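Home News What's On Lunch Club Room Hire Contact

Grasden's lunch club gets a new tray supper, and you're all invited

For release: December

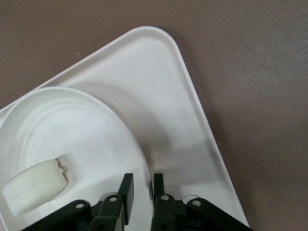

White plates, white trays, and a lot more chairs

I'm Noreen Mac Giolla and I run the lunch club at the Tierney Hall in Grasden, which most of you will know as the long building behind the library. I've been asked to write this one myself, so forgive me if it wanders a bit. The news is that from December we're adding an evening meal to the two lunches we already do. We're calling it the Tray Supper, and it starts at 6 in the evening.

The name is as plain as it sounds. Everyone gets a white plastic tray with a raised rim, and a round paper plate goes on the tray. You carry it to whichever table you fancy, you eat, you talk, and you bring the tray back to the hatch when you're done. The trays get washed and used again. The paper plates are the moulded sort with rings pressed into them, and we chose those after a long afternoon of trying out plates with gravy (I still have the cardigan to prove it!).

Why we're doing it

We served 335 lunches over the autumn, and I must have been asked at nearly every one of them whether we'd ever think of doing evenings. People who work can't get to a lunch. People who live alone tell me the evening is the long bit of the day. And Urmas Ozoliņš, who cooks for us, has wanted to do a proper supper ever since he arrived -- he says lunch is always a rush and he never gets to talk to anybody.

So he's getting his wish. The menu will be short. There'll be one hot dish with meat, one without, bread, something sweet and a pot of tea on every table. Urmas has promised leek and potato pie for the opening night and I intend to hold him to it.

"I want food that people recognise," he told me when I asked him for something to put in here. "Then the second week I'll give them something they don't."

What it costs

Supper is £7, with tea included and seconds if there are any. Children eat for half that. If the money is tight, have a quiet word with me or with Teófilo Bedoya on the door and we'll sort it out there and then, no forms.

We've got a grant of £300 from the Gemville Fund to thank for the trays and the first boxes of plates. It doesn't sound like a fortune, but it meant we could get going before Christmas instead of waiting for the spring fair. Thank you, Gemville. You've been very patient with my emails.

The room

If you haven't been in the hall for a while, you'll find it changed. The stage curtains have gone off to be mended and the tables now run lengthways, so there's room to get a wheelchair or a pram down both sides. The hatch has a lower shelf as well. Chie Nagano measured it all up and moved everything three times until she was happy, and she was right to, because the queue used to go straight across the door to the toilets and it drove us all mad.

The side door on the car park will be open from half past five. Come in that way if you can, it's better lit than the front. Coats go on the rail by the piano.

One thing about the trays. They stack, but only if they're all facing the same way, so please give yours a quick turn before you put it on the pile. And scrape your plate into the food bin first! Plates go in the bag next to it.

Come and lend a hand

We could do with a few more people in the kitchen, mostly for setting out and clearing. You don't need to cook. An hour is plenty, and you get your supper. Catríona Ó Briain looks after the rota and she'll pair you with someone who knows where things live.

We're also after a second tea urn, a decent bread knife and some tablecloths. White would be lovely but we're not fussy, and stripes would cheer the place up.

Booking

You don't have to book, though it helps Urmas if you do. Put your name on the sheet inside the hall door, or tell any of us at lunch. Larger groups should let us know a few days ahead so we can keep a table together. Do mention allergies when you put your name down.

Arasach Bakery is giving us the bread for the opening night, and there's a rumour of buns.

Notes for editors

The Tray Supper takes place at the Tierney Hall, Grasden. Reporters and photographers are welcome on the opening night and will be fed. Please ask at the hatch for Noreen Mac Giolla, or leave a message at the hall office and I'll ring you back after the lunches are cleared.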